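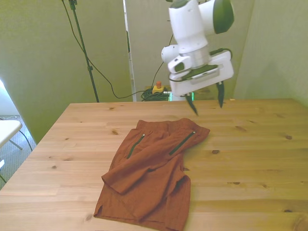
Rust-orange shorts with green zip pockets, partway through a fold on the pine table.

Folding corner opens at Steta this August

If you've been meaning to pass along the summer clothes your kids outgrew, I have good news! The clothing swap at Steta has a proper folding corner now, and I spent a happy afternoon there finding out how badly I've been folding shorts my whole life.

The setup is simple. There's a big pine table, knots and all, and whatever comes in gets spread out flat on it, checked over and folded before it goes to the shelves. Shorts are the tricky ones, especially the thin, light kind that wrinkle if you so much as look at them (I own 4 pairs and they all live in a ball). The house method is to lay them flat with the waistband away from you, bring one leg over the other, smooth it down, then fold up from the hem. Zippers get closed first so the pulls don't snag on the next thing in the pile. I'd never once thought of that.

My favorite from the whole batch was the rust-orange pair with the dark green zippers slanting in toward each other. I'd have taken them home, but they weren't anywhere near my size.

The swap hopes to get 1000 pieces folded and out on the shelves before school starts, and from the look of the bags by the door on Ronell Street, there's plenty left to do. Clean summer clothes are welcome, and you can leave them at the Ronell Street entrance or at the Sidis bookstore, which is taking bags at the counter. Please check the pockets! Two people got bus tickets back this month.

The folding corner is open from 2 to 4 in the afternoon through the end of August, no sign-up needed. Coffee comes from Dal Bello next door, and they'd like their mugs back.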